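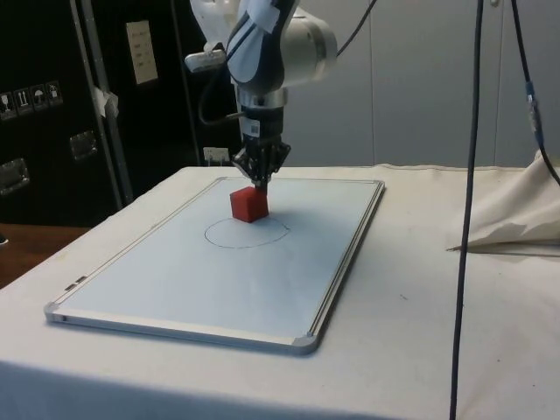 Red cube, whiteboard, white tablecloth.

I have been trying to learn my grandmother's flatbread since the start of the year, and I think I'm finally getting somewhere, so put the kettle on because this could take a while.

She never wrote anything down, of course. What I have is a phone call with my aunt, recorded on speaker while she was doing the dishes, and a page of notes that says things like "flour, enough" and "water until it feels right" (thanks, Aunty). The first few goes were dreadful. One came out so stiff that my husband used it to prop the laundry window open, and I didn't even mind, it did a lovely job.

Then Samina Pirzada from down the road came over for a cuppa and watched me knead for a bit without saying a word, and finally asked why I was in such a hurry. I'd been resting the dough for ten minutes, if that! She told me to leave it 2 hours under a damp tea towel and go and do something in the garden. So I did the tomatoes, and came back to a completely different dough, soft as an earlobe, and I may have called my mum about it.

For anyone wanting to have a go, I'm using 400 grams of atta flour, a good pinch of salt and a spoonful of yoghurt, with warm water added slowly. That makes enough for 4 hungry people, or for us two with leftovers to toast for brekkie. I cook them in the old cast iron pan, the heavy one with the wobbly handle, and brush them with butter while they're still puffed up.

Mum had three on Sunday and said they were nearly right — then she said they needed more salt, and took the last one home wrapped in foil. I'll try a bit more salt next week.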